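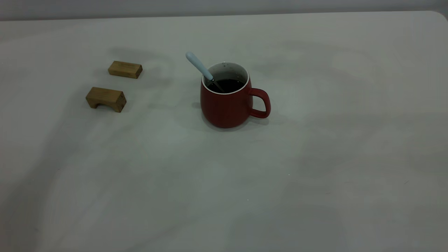
I popped in to see the Pengate robotics club again this month, and they've got a new job on the go: teaching an arm to tidy a table. It sounds dull until you've watched it try!

The club has 653 recorded runs so far and wants 800 before the end of January, when they take the whole lot to the Marchuk student meet. Each run starts with a few everyday bits on a plain grey table (a red mug with a spoon standing in it, a couple of little wooden blocks) and the arm, which they call Aris, has to get the blocks over to one side without going near the mug. The block shaped like a bridge is the one they all groan about. Aris likes to grab it by a leg and then drop it.

Rocío Cabral looks after the code and told me the new version plans its path in under 3 seconds, which I gather is good going on the club's old laptop. "The spoon is what I lose sleep over," she said. "It sticks up so far, and it's just where the elbow wants to swing."

Upendo Laizer is in charge of resetting the table between goes and says she could do it with her eyes shut by now.

They've room for 2 more members this term, and you don't need to have coded before (I certainly hadn't). Sessions start at 4.30pm in the upstairs workshop. Bring a pencil, they never have any.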